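About Pisance

Hello, and thanks for clicking over to the page that everybody skips! I'm the owner of Pisance, a small cooking school in Zirenville, and I also wash most of the pans. We teach ordinary home cooks how to make dinner. Soups, braises, bread, eggs, a decent salad dressing, what to do with the half cabbage in the drawer. If you want spun sugar or foam, there are good places for that and I've been to a few of them (and eaten very well).

I started teaching in my own apartment, with six people squeezed in between the stove and the sofa. The first class was on roast chicken. I'd picked it because I figured everyone already half knew how to do it, and we'd have an easy night. We ended up talking for an hour about salt. One woman had been cooking for her family for decades and had never put salt on a bird before it went in the oven, only after, at the table. She went home and wrote me an email at eleven at night that was mostly exclamation points. I still have it.

After that the class filled up every time I ran it, and my downstairs neighbor was very patient, and then a little less patient. So I went looking for a real room. What I found was the old Pylypenko bakery on the corner across from the post office. It had been closed for a good while. The floor sloped, the front window had a crack in it, and the whole place still smelled faintly of rye when the sun hit the back wall. I signed the lease in March and spent the whole spring learning words like "grease trap."

We kept the Pylypenko sign. People in town still give directions by it, and it seemed silly to take it down just so I could put up mine. Our name is on the door, in smaller letters. If you're coming for the first time, look for the bakery sign and you've found us.

The name Pisance, by the way, doesn't mean anything. My sister and I made it up as kids, for a restaurant we ran out of a cardboard box under the porch. The menu was mud. I get asked if it's French about once a week, and I've stopped correcting people who are sure it is.

How we teach

Our classes run three hours. You cook everything yourself, start to finish, and then we all sit down and eat it. I don't do the kind of class where the teacher stands up front and you watch in a big tilted mirror. I've taken those, and I always came home with a nice folder and no idea how the dough was supposed to feel.

We do hand out recipes, but they're short. A lot of what I want you to learn is the stuff between the lines: what onions smell like a minute before they burn, how a pot of beans sounds when it's cooking too hard, how much lemon is enough for you (I like more than most people). You'll taste a lot. Come hungry, but maybe have a cracker first, as the first hour is mainly chopping.

Beginners are very welcome. So are people who are pretty good already and have gotten bored with their own dinners. We mix everyone together and it works out fine. The beginners ask the questions the others were too shy to ask, and the experienced folks usually can't resist showing somebody how they peel garlic.
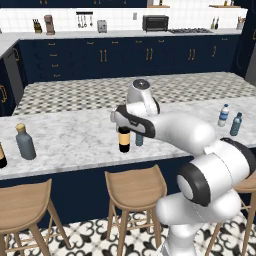
Zirenville, 10/23/23

A quick update, because this page was getting stale. The fall soup series is full, and so is the waiting list, so please stop sending me sad faces! We'll run it again in the new year with a couple of changes. The chowder is staying. The cold cucumber one is going, and I'll miss it more than you will.

We've also started a Saturday morning bread class. It's a long one, with a lot of waiting around in it, so bring a book or a friend. I make a big pot of coffee and put out butter and jam, and by the time the second rise is done most people know each other's life stories. The dough we use is the plain white loaf I grew up on. Once you've got that in your hands you can go off and do seeds, rye, whatever you like.

The other big news is the pantry shelf. We now sell a few of the things we cook with, mostly so that people will quit asking me where I get the vinegar. It's a tiny shelf and it will stay tiny. The vinegar, the dried beans, two kinds of salt and a very good bay leaf. Yes, there's such a thing as a very good bay leaf. Come smell it.

Para nights

Once a month we run what we call Para, our pay-what-you-can supper class. You come in, you cook with us, you eat, and you put whatever you like in the jar on your way out. If that's nothing this month, then it's nothing, and I won't be looking. The cooking is simple and cheap by design. Lentils, greens, flatbread, a pan of something with potatoes. I started it after a student told me she'd had to skip a term, and I couldn't stop thinking about it.

Para is my favorite night of the month. It's loud and we always run late. Some 3,000 plates have gone across our table since we opened the doors, and I'd guess the best ones were lentils.

Practical bits

Wear closed shoes and something you don't mind getting flour on. We have aprons. Long hair should be tied back, and there's a basket of hair ties by the sink.

Tell us about allergies when you book, please, and tell us again when you walk in. We can work around nearly anything with a bit of warning. We cook with nuts, wheat, eggs and dairy all the time, so if yours is a severe allergy, call me first and we'll talk it through.

Parking is free behind the post office after five. The front step is a tall one, but there's a ramp at the side door, and if you ring the bell someone will come and open up.

Gift cards come in any amount, and they don't expire. Private groups can book the whole room for $385, food included. Birthdays are great. So are office parties — although I do ask that the boss chops onions like everyone else.

If you have a question that isn't covered here, call or write. I answer the phone myself, except when my hands are in dough, in which case leave a message and I'll get back to you the same day.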